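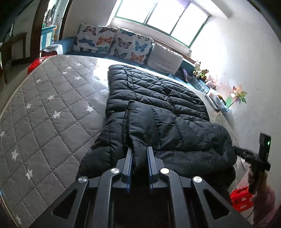
Can you believe an opinion poll?

Before an election you will hear people on the news say things like "the Blue Party is ahead by four points". How do they know? Nobody has voted yet. The number comes from an opinion poll, and you should ask it some hard questions before you trust it.

What is a poll?

A poll asks a small group of people what they think, then uses the answers to guess what everybody thinks. The small group is called a sample.

Let's say the town of Indard is choosing a mayor. It has 3513 voters. A polling company called Workano rings up 401 of them and asks who they like best. Most say Mrs Green. So Mrs Green will win, right?

Hold on. Maybe she will. Maybe she won't.

Who did they ask?

If Workano only rang people at two in the afternoon, it missed plenty of voters who were at work. If it only rang home phones, it missed everyone who just has a mobile. A good sample has old people and young people, and people from every part of town. Some polls manage this. Others say they do, and you have to take their word for it.

What did they ask?

Try these two questions on a friend.

"Should the town build a new swimming pool?"

"Should the town waste money on a new swimming pool?"

The second one is pushing you towards "no" — did you feel it? If a news story doesn't print the question, be suspicious.

Who paid?

Polls cost money. If Mrs Green's own party paid for the poll, it may choose to show you only the good bits.

Do people tell the truth?

Not always. Some are shy about their choice, some change their minds, and some say they will vote and then stay at home.

And what about the margin of error?

This is the pollster's way of saying "we could be out by a few points either way". If Mrs Green is one point ahead and the margin is three, she might really be behind. Look for it in the small print under the chart, where it usually hides.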